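I teach a robot chores for a living. My mother tells people I work with computers and I let her.

Current assignment at Clutemora: household surfaces. I wear the gloves and the headset, the arm does what I do a beat later, and the recording becomes a lesson. In theory.

Air purifier day: 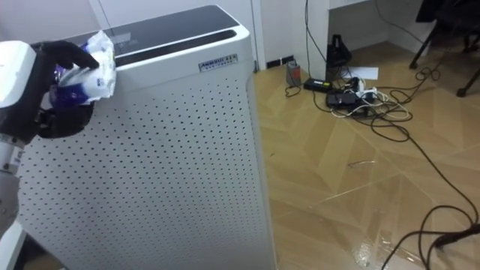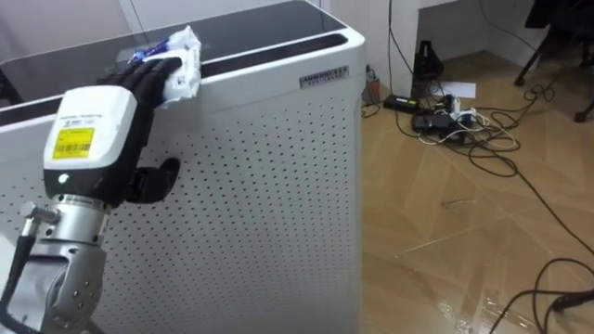
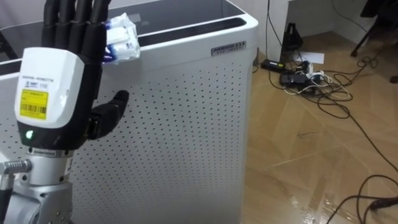 The trouble with demonstrating by remote control is that the robot learns everything, including your dithering. When I wipe a counter at home I don't think about my thumb. On the purifier the thumb is half my day. It can stick out to the side, as in the last one, or press up against the side panel with all those little holes, as in the middle one, and whichever I do, the model will take it for wisdom.

My first week I scratched my nose in the gloves. We have 46 demonstrations from that week and in 2 of them the arm solemnly salutes a bookcase. They were kept in the training set by accident. For a month the robot saluted before it did any dusting.

The other method is holding the arm itself and dragging it through the motion. The Ceronside office swears by it. You get a lovely smooth path and a sore shoulder, and you never find out how hard the fingers are squeezing, because you were the one doing the squeezing.

Grip is where I lose the most takes. Anything crinkly changes shape the moment the fingers close on it. Hold it too softly and it slides off the edge, hold it too hard and you're teaching a robot to strangle packaging.

Target for this task is up to 90 good takes. A good take means no dropping, no long pauses, no sighing into the headset mic (that last one is my own rule).

Our arm is called Brannigan. I didn't pick it. The one at Prurndale has a serial number and I hear it's much better behaved.

Someone asked if I worry about teaching a machine to do my job. My job is pretending to be a machine that's pretending to be me wiping things. Brannigan is welcome to apply.

Anyway – take 3140 of my career was this afternoon. I sneezed in the middle of it. Starting that one over after coffee.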